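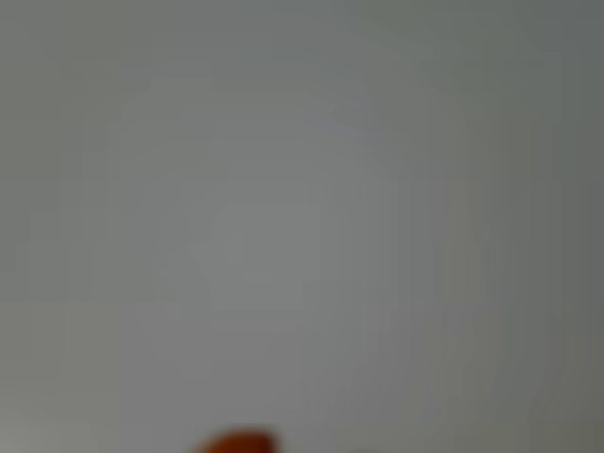 6. Preparación de una demostración con visitantes

Esta sección explica cómo se prepara y se conduce una demostración del brazo Tufa delante de personas que no conocen el equipo: una visita de clientes, un grupo escolar o una jornada de puertas abiertas. Para la puesta en marcha normal en producción, vea la sección 3. Para el montaje mecánico del brazo sobre la base, vea la sección 2.

Los pasos suponen que el brazo ya está montado, que la versión del programa Winetti es la misma en el controlador y en la tableta, y que la persona responsable ha hecho el curso de operador. Si una de estas condiciones falta, no empiece la demostración.

6.1 Funciones de las personas

Para cada demostración se necesitan dos personas del equipo. No es permitido que una sola persona haga las dos funciones, aunque el grupo sea pequeño.

Operador: maneja la tableta y tiene siempre al alcance de la mano el paro de emergencia. No contesta preguntas mientras el brazo está en movimiento.

Guía: habla con los visitantes, los coloca detrás de la línea y da al operador la señal para empezar y para terminar. La señal se acuerda antes. En Trernstead usamos la mano levantada con la palma abierta, porque en la nave hay ruido y la voz no siempre se oye.

Nota: El número máximo es de 12 visitantes por turno. Si llegan más personas, se hacen dos turnos.

6.2 Preparación del espacio

1. Desconecte el brazo de la línea de producción y ponga el selector del armario en la posición VISITA. En esta posición la velocidad queda limitada.

2. Marque en el suelo la línea de visitantes con cinta. La distancia se mide desde el punto más lejano que el brazo puede alcanzar con la pinza montada, y no desde la base. A este punto se añaden 100 cm.

3. Retire de la mesa de trabajo todas las piezas que no se van a usar. También se retiran las herramientas de mano, los vasos y los teléfonos.

4. Coloque las piezas de demostración en la bandeja de entrada. El juego estándar contiene 19 piezas. Compruebe que ninguna tiene rebabas, sobre todo si los visitantes van a tocarlas después.

5. Gire la pantalla grande hacia la línea de visitantes. Pida al guía que se ponga en los dos extremos de la línea y confirme que puede leerla.

6. Compruebe la iluminación. Las ventanas del lado oeste dan reflejos por la tarde, y entonces la cámara de muñeca puede perder la pieza. Baje las persianas antes de la calibración y no las mueva más hasta el final de la visita.

PRECAUCIÓN: La cinta del suelo es una indicación para las personas, pero el robot no la conoce. Si un visitante pasa la línea, el operador tiene que parar el brazo.

6.3 Arranque y comprobación

1. Encienda el armario y espere hasta que la luz de estado quede fija. Con luz intermitente el controlador todavía está cargando, y las órdenes que se mandan en este tiempo se pierden sin mensaje.

2. En la tableta, abra Winetti y elija Demostración > Nueva visita.

3. Escriba el nombre del grupo. Este nombre sale en la pantalla grande, por lo cual conviene revisar la ortografía con la persona que organiza la visita.

4. Pulse Referencia. El brazo va despacio a su posición de inicio. Mantenga la mano en el paro de emergencia durante todo el movimiento.

5. Pulse Comprobar cámara. Si el resultado es correcto, aparece un marco verde alrededor de la pieza de la bandeja. Si aparece el aviso «Sin objeto», vea el apartado 6.6.

6. Haga un ciclo completo sin visitantes, y después un segundo ciclo en el que usted pulsa el paro de emergencia a la mitad. Compruebe que el brazo se detiene y que el rearme funciona.

7. Anote los dos ciclos en la hoja de visita y firme.

Nota: Si entre la comprobación y la llegada del grupo se apaga el armario por cualquier motivo, repita todos los pasos desde el 1. La referencia no se conserva.

6.4 Desarrollo de la demostración

El programa de visita tiene 4 bloques. Entre un bloque y el siguiente, el brazo vuelve a la posición de inicio y espera. El tiempo de espera no tiene límite, así que el guía puede hablar con tranquilidad.

Bloque A. Movimiento libre. El brazo se mueve eje por eje, sin pieza. Sirve para que los visitantes entiendan qué articulación hace qué cosa. El guía nombra cada eje antes de que se mueva.

Bloque B. Recoger y dejar. El brazo toma una pieza de la bandeja de entrada y la deja en la de salida. Se recomienda repetirlo dos veces. En la primera la gente mira el brazo y solamente en la segunda mira la pinza.

Bloque C. Clasificación. El brazo separa las piezas según su forma. En la pantalla grande se ve la imagen de la cámara de muñeca. Avise a los visitantes de que la imagen pierde nitidez cuando la pinza se acerca mucho a una superficie, porque la cámara tiene foco fijo. Es normal y no afecta a la recogida: en los últimos centímetros el brazo sigue la posición ya calculada.

Bloque D. Participación. Un visitante coloca una pieza donde quiera dentro de la zona marcada de la mesa, y el brazo la busca.

Para el bloque D siga este orden sin excepción:

1. El operador pulsa Pausa segura y espera el mensaje «Accionamientos sin potencia».

2. El operador dice en voz alta: «Libre».

3. El guía acompaña al visitante hasta la mesa. Pasa una sola persona cada vez.

4. El visitante coloca la pieza y vuelve con el guía detrás de la línea.

5. El guía mira la mesa, mira la línea y da la señal.

6. El operador pulsa Continuar.

PRECAUCIÓN: La Pausa normal no es lo mismo que la Pausa segura. En Pausa normal los motores mantienen la potencia. Los dos botones están uno al lado del otro en la tableta, por favor lea el texto antes de pulsar.

PRECAUCIÓN: Cabello largo, bufandas, acreditaciones con cordón y mangas anchas se recogen antes de acercarse a la mesa. Esto vale también para el guía.

6.5 Preguntas de los visitantes

El guía puede contestar libremente sobre el funcionamiento general. Para los precios y plazos de entrega, se toma el contacto y se pasa a Maribeth Mangubat. Para preguntas sobre las instalaciones de otros clientes, como la de Morovdale, se contesta únicamente con lo que está impreso en el folleto.

Los visitantes pueden hacer fotografías desde detrás de la línea. El flash tiene que estar apagado durante los bloques C y D.

Si una pregunta llega cuando el brazo se mueve y va dirigida al operador, el guía la recoge y la repite al final del bloque.

6.6 Problemas frecuentes durante una visita

Aviso «Sin objeto» con la pieza en la bandeja. Revise primero las persianas y después limpie el cristal de la cámara con el paño seco del maletín. No use alcohol. Pulse otra vez Comprobar cámara.

La imagen de la pantalla grande llega con retraso. La tableta está conectada a la red de invitados. Cámbiela a la red del controlador en Ajustes > Conexión. El retraso es solamente de la imagen y el brazo trabaja bien, pero para el público resulta confuso.

El brazo deja caer una pieza. Pulse Pausa segura y espere el mensaje. El operador recoge la pieza, nunca un visitante. Continúe desde el principio del bloque.

El brazo se para solo y muestra el código de fuerza. Algo ha tocado el brazo o la pinza ha apretado contra la mesa. No rearme a distancia. Acérquese después de la Pausa segura, busque la causa y, si no la encuentra, termine la demostración en este punto. El guía puede seguir con la maqueta de la pinza, que está en el armario bajo.

La tableta se queda sin batería. El brazo se detiene por pérdida de conexión. Conecte el cargador, espere el arranque y repita la referencia con los visitantes detrás de la línea.

6.7 Cierre

1. Mande el brazo a la posición de reposo y pulse Fin de visita.

2. Espere a que el último visitante salga de la nave antes de apagar el armario.

3. Recoja las piezas y cuente el juego. Una pieza que falta se anota en la hoja.

4. Devuelva el selector a la posición PRODUCCIÓN. Si no lo hace, el turno siguiente trabajará con la velocidad limitada y verá un aviso en cada ciclo.

5. Quite la cinta del suelo.

6. Entregue la hoja de visita a Rehema Nyamweya o déjela en la carpeta azul de la oficina técnica.

Cambios en esta sección

Revisión del 16 de octubre de 2019: se añade el orden obligatorio del bloque D y se corrige la medida de la línea de visitantes, que en la edición de abril estaba tomada desde la base. Texto: Sanaa Mansour. Comprobado en el equipo: Lilibeth Dalisay.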